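Search this site Go
Tool offset drift
Last edited in June by the Indley automation desk

Tool offset drift is a fault in robot arms in which the position of the tool tip held in the controller no longer matches the position of the real tip. The arm moves as it was told to, but the end of the tool arrives somewhere else. In pushing and sorting work on a flat surface the error may go unseen for a long time, as a part pushed slightly off centre still moves in more or less the right direction.

Causes

The most common cause is a tool that has slipped in its holder. A long straight rod is more likely to show the fault than a short gripper, as a small tilt at the collar becomes a larger error at the tip. Other causes are a tool changed without a new calibration, a knock against the work surface, and a settings file restored from an older backup. The last of these is hard to find by eye – nothing on the arm is loose or bent.

The Prurnedley case

The fault is often taught from an incident at the Prurnedley test bench, where an arm running the Vimico control program was used to push small plastic shapes across a wooden board. The rod had been replaced with one 5 mm longer, but the stored offset was left as it was. The first 17 runs were logged as normal. On the next, the tip came down into the board and the arm carried on pressing until its force limit stopped it. 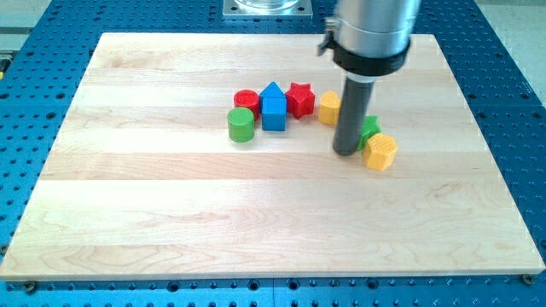 The controller reported error 721, which in Vimico covers any unexpected contact below the wrist. Staff took it to mean that the rod had caught on a block, cleared the error and started again. The second stop left a dent in the wood almost 2 mm deep. Only then was the tip measured against a fixed point on the table and the wrong offset found.

The Prurnedley report blamed the restart more than the missed calibration. Later versions of Vimico ask for a touch-off check after a repeated contact stop and hold the arm at low speed until it has been done.

Detection and prevention

The usual check is to bring the tip to a known point from several wrist angles. If the offset is right, the tip stays on the point while the arm turns about it. The Alva method does the same with a fixed pin and records the spread between readings, so that slow slippage can be seen over a number of weeks.

A painted line across the joint between tool and collar will show rotation, though it does not show a tool that has slid straight up or down. Force limits reduce the damage but do not remove the fault, and a limit set high enough for heavy pushing may still allow a rod to mark soft material.

See also: Contact stop; Touch-off; Wrist calibration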